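Everyday Physics for the Curious, Evening Course
Handout 4: Where the Heat Goes
Instructor: Jolanta Gajewski

Welcome back, everybody, and thank you for the good questions last time. A few of you stayed behind to ask why a metal spoon feels colder than a wooden one when both have been lying in the same drawer all day, and I promised we would start there. So please read this before we meet, with a cup of something nice, and don't worry if a paragraph or two has to be read twice. I had to write them twice.

Let's go back to the drawer. The spoons have been in there overnight, so they have both settled at the temperature of the kitchen. Your hand is warmer than the kitchen. When you pick up the metal spoon, heat leaves your fingers and runs quickly down the handle, your skin cools, and your brain says "cold." The wooden spoon takes heat from you as well, but slowly, so the patch of wood under your thumb warms up and stays warm. Your skin is a poor thermometer and a pretty good detector of how fast heat is leaving it. Write that one in the margin, please!

Heat moving through a solid like this is called conduction. Heat carried along by a moving fluid is convection, and you know it already from the warm air over a radiator or the slow rolling of soup in a pot. The third way is radiation, which needs nothing in between at all. It is how the sun reaches us, and it is the one people forget in a kitchen.
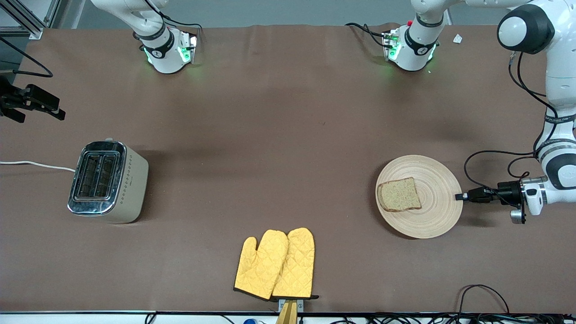
Radiation is given off by everything, you and your chair included, and the hotter a thing gets the more of it there is – much more, in fact. Double the absolute temperature (counted in kelvins, remember) and you get sixteen times the radiated power. At room temperature we don't notice, as all of it is infrared. Get a wire hot enough and it begins to glow a dull red, then orange. A toaster works this way: electrical energy comes in along the cord, the wires inside heat up, and the bread browns mostly by radiation, with some help from hot air. The air then rises out through the long slots on top, so convection gets its turn too. Notice as well the polished top plate. Shiny metal is a poor radiator, so it can be hot enough to hurt you and give your hand very little warning from a distance. A round wood plate is a gentler thing to set your toast on, and a china one will draw the warmth out of the slice a good deal faster.

That brings me to the question Shahab Nikzad asked, whether a blanket "makes" heat. It doesn't, bless it. A blanket holds a lot of still air, and still air conducts very badly, so whatever is inside changes temperature slowly. Wrap up a block of ice and it will last longer than a bare one. My mother would never believe this, and every December she took the cover off the cooler on the porch "so it could breathe."

Things to try before next time

Put an ice cube on a metal baking sheet and another on a wooden cutting board, and watch them for a few minutes. Write down your guess first, in ink.

Hold your hand beside a warm radiator and then above it. Which way is the heat reaching you in each case? It may well be more than one.

Leave two mugs of hot tea for 30 minutes, one with a saucer on top. Bring me your notes on which was nicer to drink, and why you think so.

We meet in Room 205 again. Elaheh Hassanpour has the spare copies of Handout 3 if you missed it, and the reading for next week starts on page 183 of the course book.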